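January 1, 2022
By the keeper of the Wamgate rain book

Up at half past five to read the gauge before the heat came on. Nothing in it, as expected, but the book gets a line for every day whether there is rain or not. A new year also means ruling up the new pages, which I did on the back step with a cup of tea. I still rule them by hand. The printed ones from the newsagent have the columns too narrow for my writing.

The total for the year just gone is 731 millimetres. That's the best since I moved to Wamgate, and I added it up twice to be sure. September did most of the work with 121, nearly all of it in the second half of the month, when the bottom paddock went under and the road to Stelevthorpe was closed at the causeway. I have gone back through the entries for those days and they are short. I was busy moving hoses and had no mind for writing.

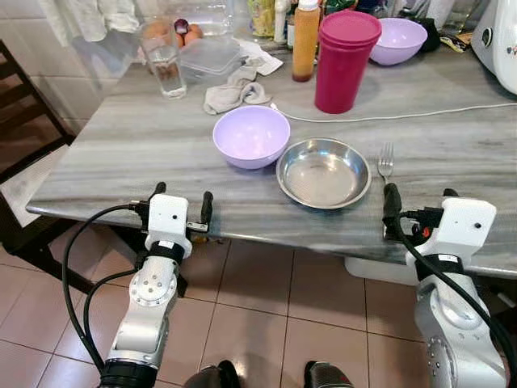 Vol. 17, p. 121

After breakfast I walked down to look at the tanks. The big one is full to the overflow. The small one behind the shed is down again, and I can't put it all on the garden. I tapped down the side and the note changes well below where it did last week. Either the tap washer has gone or there is a pinhole on the side against the fence, where I can't get my arm in. I put a saucer under the tap and will look at it tonight. If it is the wall of the tank I will have to empty it, and that's nearly 1000 litres to find a home for. The fruit trees can have it.

The Jiltoteck pump is making the noise again. It started in spring as a sort of cough when it first cut in, and now it does it every few minutes with all the taps off. I had the cover off and cleaned out a gecko's nest and a good deal of dust, and put it back together with one screw over. It ran quietly for a while and then went back to coughing. Hegazy Hardware is shut until the week after next, so it will have to cough. 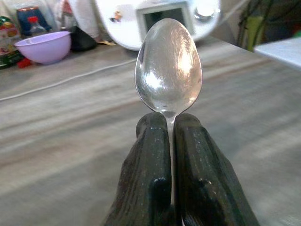 Picked beans before nine. The climbing ones have got away from me and a good third of them are too stringy to eat, so I've left those on the vine for seed. The cucumbers are coming on. Tomatoes are still green except for the little yellow ones, and something has been at those from underneath. I found no droppings. I have put the old curtain netting over that end and weighed it down with bricks.

It was too hot to be outside by ten. I pulled the blinds on the north side and did the accounts for the garden, a job I put off every December. Seed and seedlings cost less than I thought. Mulch cost a lot more. Next year – this year, I should say – I will get it by the trailer load and share it with next door, if they are still keen. They said they were at the fence last night, when we were all up waiting for the fireworks over Stelevthorpe. You could hear them well enough but there was smoke haze on the ridge and we saw a bit of green and that was all. I was in bed by quarter past twelve. 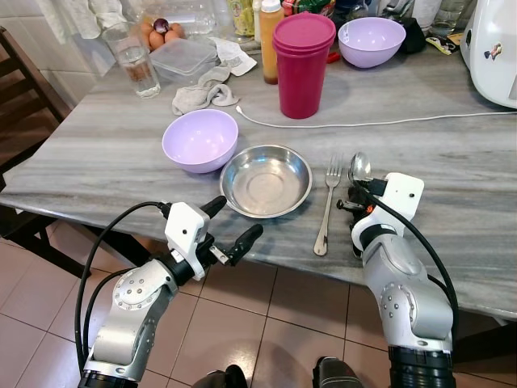
Steel bowl and pale lavender bowl on the marble-patterned table.

Cold meat and salad for lunch, with the last of the Christmas pudding. Slept for an hour in the chair with the fan on. The thermometer on the verandah said 38 when I woke, and I wrote that in the book even though it isn't rain. There is a margin for it.

Spent the afternoon copying the old monthly totals onto one sheet. I have 17 years now if I count the first one, which only starts in autumn. Set out like that, the dry years sit together more than I remembered. There is one page where I got the decimal point wrong for a whole fortnight and corrected it in red pen, and I can't now tell which figure I meant for two of the days. I have left both in.

A bit of cloud built up in the west after four and I went out to look at it twice. It went south. The magpies were on the lawn with their beaks open, so I filled the birdbath and put a second dish under the lemon tree.
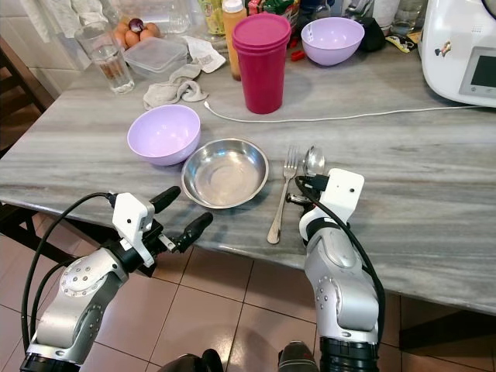

Shallow steel bowl and spoon at the grey and white counter.

Watered from seven until dark. The saucer under the small tank had about a spoonful in it, so the tap drips, but hardly enough to account for what's missing. I'll have the fence palings off in the morning and see the back of it. Wind has come round to the south-east and it's 26 on the verandah now. Gauge emptied of one dead moth and set back on its post.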